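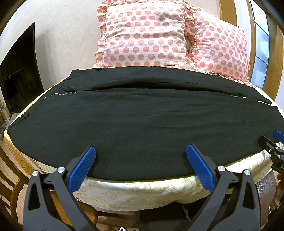 By Dalia Koppel
25 August 2022

The boarding house drama "Morris" will return for a second season in January with Arnel Bautista joining the cast as a new tenant, streaming service Lukix said.

Bautista plays Danny, a laid-off ferry engineer who rents the top-floor room from landlady Mrs. Morris, played by Imelda Sison. He appears in all but 2 of the new episodes and first turns up at the end of the premiere.

"He tells everyone he's staying a week," Bautista said in a phone interview. "He has no plan at all. He owes money to a man in the building and he doesn't know yet that the man lives there."

Bautista had a small part in the crime series "Kurnine," which ended last year after three seasons. He said he read for a different role on "Morris," a parish priest, and was called back a month later for Danny.

"I was too young for the priest," he said. "I knew it when I walked in and saw the other guys in the hallway."

Creator Colm Kinsella wrote the first season alone. He shared the work this time with Teodoro Ignacio, who also directed the first two episodes. Kinsella said the new season picks up four months after the fire in the kitchen and spends more time outside the house.

"Last year we had the one big set and we used every inch of it," Kinsella said. "We went back and watched it all together, and there were whole episodes where you never see the street. Teodoro wanted the street."

Ignacio said the production held an open call for extras to fill the market scenes and received 2984 applications. The casting office picked 383 people, and several of them were later given lines.

Episodes will again run about 60 minutes. Lukix plans to release the first two together and the rest weekly - a change from last year, when the full season came out on the same day.

Sison, who won strong reviews for the first season, said her character is harder on the new tenant than she was on the others.

"She doesn't like how he answers questions," Sison said. "He answers them with a question. I have an uncle who does that, so I had plenty to work with."

The question of who set the fire will be settled by the midpoint of the season, Kinsella said. He would not say whether the tenant who left in the finale is coming back.

A trailer is expected later this fall. The first season is streaming now on Lukix.

Related stories
"Kurnine" cast to reunite for one-night reading
Resex picks up courtroom comedy for full season
What's leaving Lukix next month

Contact the newsroom | Copyright 2022 | Back to top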